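Trindon Hand Gripper – Demonstration Unit

Sold by Liew Automation Supply, Usville
Listing updated 5/11/20

The Trindon is a two-finger gripper you hold yourself, which puts it in the odd position of being a robot hand with a person still attached. People buy it to work out how a job should be done before they let an arm anywhere near it. The fingers are black, open-framed and padded on the inside faces, and they close on soft goods without much drama.

You can try one before you buy. We run demonstrations at the Clolmont showroom, and the April open day drew 142 visitors, a few of whom had come for the parking. The format is simple. We hand you the gripper, point you at a made-up bed and some laundry, and stand back a little farther than you'd expect. 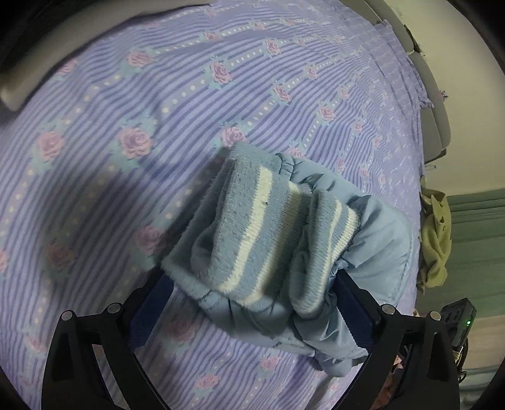
Most people go straight for the socks and wish they hadn't. Padded baby clothes are a kinder place to start – there's plenty to squeeze, and the pads get a decent hold on quilted fabric. Flat sheets are the hard one. Anyone who can pick up a single layer of cotton on the first try is welcome to a coffee, and we have not had to buy much coffee.

Questions we heard a lot in April:

Does it fold? It holds. Folding is still up to you.

Will it mark the fabric? The pads are soft. We'd keep it off anything you plan to be buried in.

Can I use it on my own stuff? Yes, bring a bag. Please wash it first.

Specifications
Fingers: two, open frame, replaceable
Finger pads: navy blue, sold in pairs
Maximum opening: 70 mm
Rated life of pads: 2000 grips
Recommended inspection: every 1000 grips

Each kit ships with one gripper, a spare pair of pads and a manual that was translated twice, the second time back into the language it started in.

Demonstrations are free and last as long as your forearm does. Book through the Usville office and say whether you want the laundry table or the kitchen one. The kitchen one has eggs, so wear something you don't mind.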